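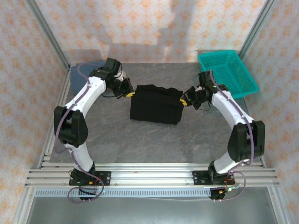 Report on the Open Day at the Goren Laboratory
Course: Introduction to Automation, Hiltenby Technical College

In June our class visited the open day of the Goren laboratory in Zimbridge. We were a group of 6 students, and the laboratory expected 175 visitors on the same day. My task was to write about the demonstration with two arms and clothing. The other groups reported on welding and on the storage hall.

The demonstration is part of a project with the name Bayram. Its aim is that two arms can handle soft things, mainly clothes. Our guide explained that cloth is more difficult than a metal part, as it changes its shape every time it is touched. Both arms are fixed on one rail and they must share a small space, so the planning of the movements is also a question of safety.

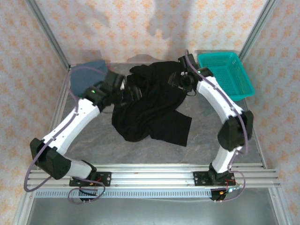 I was most interested in the grippers. When a gripper takes a fold, it is hard for the program to know how many layers it holds. A person feels this with the fingers. The guide said that the team has collected nearly 1,000 trials with different garments, and that dark colors give more trouble to the cameras than light ones - the folds are hard to separate from the shadows.

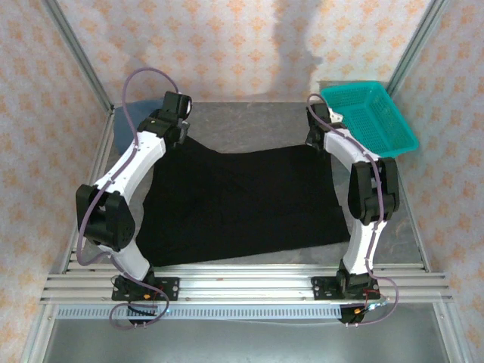 A flat cloth is a better start for folding, because the corners are easier to find. We asked how the quality of the work is judged. At this moment a member of the team gives each trial a mark, and 4 is the best mark. In my opinion this method is simple, but two persons can give different marks for the same result. I would like to study this problem in my second report, if the laboratory permits us to use the trial records.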